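In praise of the blank part of the plan

I have spent most of this summer reading town plans for fun, and I would like to recommend it to anyone with a library card and a free evening. Start with the old ones. They come out of their tubes smelling like a basement, they are covered in somebody's very careful lettering, and they are full of confidence. There is a bandstand on the Girkodow plan that was never built, with every bench around it drawn in and a little fan of dots that I think is meant to be gravel. I love that bandstand. I have sat on a curb in the place where it should be and eaten a sandwich.

But what I really want to talk about is the parts with nothing on them.

Every good plan I've looked at has a piece that was left alone. On the Plirnside map it is a wedge between the mill road and the creek, with no label, no hatching and no dotted line for a future street. Whoever drew it either ran out of ideas or had the good sense to stop. Eighty-odd years later that wedge is the best place in town! It has been a skating pond, a parking lot for the fair, a spot to dump snow, and for one glorious decade a drive-in that showed two movies a week. Now it has a market in the mornings and kids on bikes at night, and when the elementary school flooded they put the classrooms there in trailers and carried on.

Now compare Bokance, where I grew up and which I will defend to anyone, but which was planned down to the last shrub. It was laid out for 3,000 people. The most recent count, up on the wall at the town office, is 2,958, and I still can't get over how close that is. The planners got their number almost exactly right. And yet there isn't a spare corner in the place. When people wanted a dog park, it took four years, because every lot was already something. The tennis courts had to stay tennis courts, although the nets had been gone since I was in high school, and the ornamental garden had to stay ornamental. You could walk all over town and never come across a piece of ground that was waiting for you.

Petronella Cele taught the drafting class I took at night, years ago, and her first lesson was to have us plan a small town on a big sheet. We all filled ours to the margins. I put in a planetarium. She walked around the room, handed each of us an eraser, and told us to give a fifth of it back. I was so annoyed! I had colored in the planetarium. But the towns got better right away, you could see it from across the room, and the arguments got better too. People started asking each other what might go in the gap, and everyone had a different answer, and several of the answers were things none of us had drawn.

I know the case against this. Empty land draws trash, and it draws developers, and a council that leaves a lot alone for ten years will hear from the neighbors on both sides of it. Gintarė Tamošiūnaitė made that case in a letter to our local paper in July, and she made it well. She lives beside the old Janevski freight yard, and she is tired of being told that the weeds outside her kitchen window are potential. Fair enough. Open ground has to be mowed, lit and walked through, and that costs money. I would happily pay for it. I'd put a line in the budget called "nothing yet" and defend it every spring.
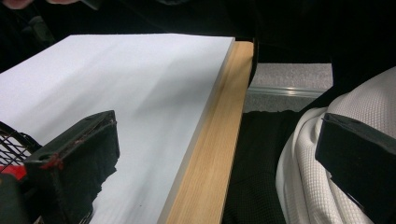 Photo: courtesy of the author

What I would not do is settle the question early just to have it settled. The freight yard is on its third proposal now, and each one has come with a full-color drawing of people holding coffee cups. The second was pretty good, I'll admit. It had a covered stage and a row of workshops along the old loading dock, and I would have gone to both. But all three cover the whole site, fence to fence, as though we had to use up every foot of it before somebody took it away.

So my suggestion, and I've sent it to the council in a much longer form (sorry, council), is to build half. Do the workshops along the dock, where there is already power and a roof. Put in a water tap and decent lights, plus a path across the middle so people get into the habit of cutting through. Move the fence back from the kitchen windows and plant something there that Ms. Tamošiūnaitė gets to choose. Then leave the rest as mown grass for ten years and see who turns up on it. Somebody will want to fly kites. Somebody will ask to hold a wedding. I will be there with a sandwich, and if anyone would like to talk about a bandstand, I have the drawings.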